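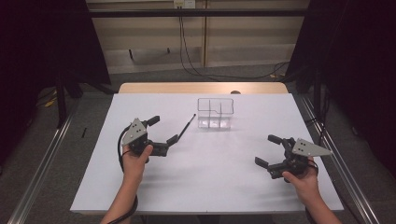 February, bench 2, started 9.40

Carrying on with the hide glue tests for the Zodthorpe chairs. Yesterday's batch was too thin. It ran out of the joints before the clamps were on and left a starved line on the two offcuts I split this morning. Mixed a new one at 35 g dry granules to 60 ml water, soaked in the cold until the granules had swollen right through, then into the pot at 60 degrees. Skin formed after half an hour with the lid off. Keep the lid on.

Test pieces are beech, same stock as the replacement rails, planed but not sanded. Six joints glued:

- 1 to 3: wood at room temperature
- 4 to 6: wood warmed on the radiator first

Room was at 16, which is low for this. On the cold pieces the glue had gelled before I got the second face lined up, and number 2 had to be scraped off and done again. The warm ones gave me some 5 minutes, enough to seat the tenon and check it for square. Mahtab suggested a little urea to slow the gel. I'd like to see the plain results before adding anything.

Clamped at 10.55. Leaving them overnight.

Chair notes: the back left leg on the third chair has an old dowel repair, done in something white and rubbery, probably PVA. Hot water and vinegar on a rag softened the outside only. Natnael got the dowel out by drilling down the middle and picking the rest away with a narrow chisel. The hole is now slightly oval and will need a plug before we re-drill. Grain of the plug to run with the leg, please.

Ülle rang about the seat webbing. Ulavis have the jute but not in the narrow width, so either we wait or we use the wider one and close the gaps. I said wait.

To do:

- Split 1 to 6 and write up the breaks
- Turn the plug for chair three
- Order granules, the tub is down to 900 g
- Ask Getsemaní where the small sash clamps have gone
- Wash the glue brush properly, it was stiff again this morning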